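17 August 2023 – Requena bench book, model and drawings room

Good day today. The second half of the Rurside survey sheets is in, and I finally got to sit down with them properly. Notes mostly for me, but anyone working on the church hall drawings should read the part about the porch.

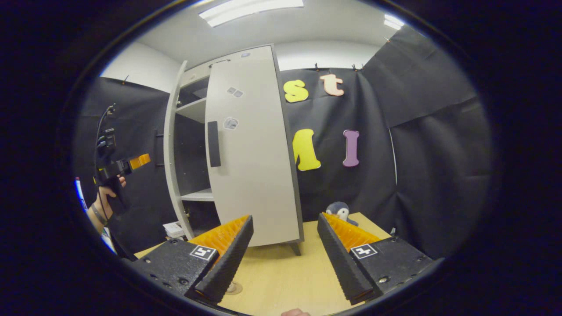
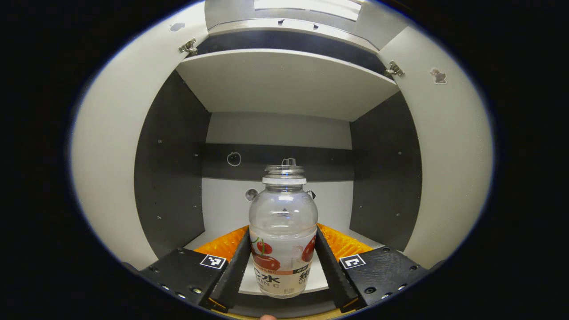 ## Rurside hall, measured drawings

The building is so much better than the county listing makes it sound! The listing gives it two lines (plain frame hall, later porch) and moves on. With the north wall drawn out at 1:48 you can see that the bays aren't equal. The three at the east end are 9 feet on center, and then the spacing tightens up as you go west. My guess is that the west end was the first schoolroom, built small by the freedmen's congregation, and the long room was added once there was money for it. The roof framing should settle it. If the plate is spliced at the fourth post, I'm going to be unbearable for a week.

Sheets redrawn so far:

- Sheet 1, ground plan – done, checked against the diagonals, closes to within half an inch
- Sheet 2, north elevation – done except for the window heads
- Sheet 3, south elevation – penciled only
- Sheet 4, long section – waiting on the attic measurements

The diagonals on sheet 1 were off at first by a lot and I spent most of the morning blaming the tape. Wrong tape entirely. Whoever measured the vestibule read from the hook end and started from the 10 inch mark, which is a perfectly good habit, but it has to be written on the sheet. Please write it on the sheet.

## The porch

Everyone has been calling the porch a 1920s addition, me included. I don't think we can keep doing that. The turned posts match the ones inside at the platform rail – same bead, same slightly fat neck below the cap. I laid the two profiles over each other on tracing paper and they sit almost line for line. Either the porch is as old as the platform or somebody reused a set of posts from inside when the rail was shortened. Both would be great news, and both would change the caption on the front elevation.

For now the drawing says "porch, date uncertain." Leave it like that.

Things to look for on the next visit:

1. Mortises in the platform floor where missing posts might have stood
2. Paint layers on the post bases (compare inside and outside, take samples from the back faces only)
3. Nails in the porch ceiling, cut or wire
4. Any saw marks on the underside of the steps

## Study model

Started cutting for the 1:24 model of the long room. Basswood for the frame, museum board for the walls, and I'm leaving the roof off in one piece so people can lift it and look in. The trusses are fiddly but lovely. I made a jig from scrap with stops at the tie beam and both rafters, and after two bad ones they started coming out the same. Glue needs the full time in the jig, no peeking.

The benches are the part I'm most excited about. The Dosberg album has one interior view with the benches set facing each other across the aisle, so the room was meant for talking as much as for listening to a preacher. I'd love the model to show both layouts. Loose benches, then, with the floor marked lightly in pencil for each arrangement. We need 21 of them, and they take forever, so anybody with a free hour is welcome to the sanding block.

Board stock is low. Fotodham has the scans of the album ready at the larger size, so pick those up on the same trip as the board.

## Odds and ends

- Window heads: sheet 2 shows them flat, field photo 60 shows a very shallow arch on at least one. Check before inking anything.
- The word "colored" on the old deed map stays in the transcription exactly as written. Our own labels use the congregation's name for itself.
- Scale bar on every sheet, please, including the details. The reduced copies are useless without it.
- The exhibit opens in December, which leaves enough time for the attic visit but not for a second set of inked elevations. Pencil stays pencil until the window question is closed.

Left the north elevation pinned up on the long wall with a soft pencil on the ledge – mark it up freely. Next job is the platform rail profile at full size, then truss number five.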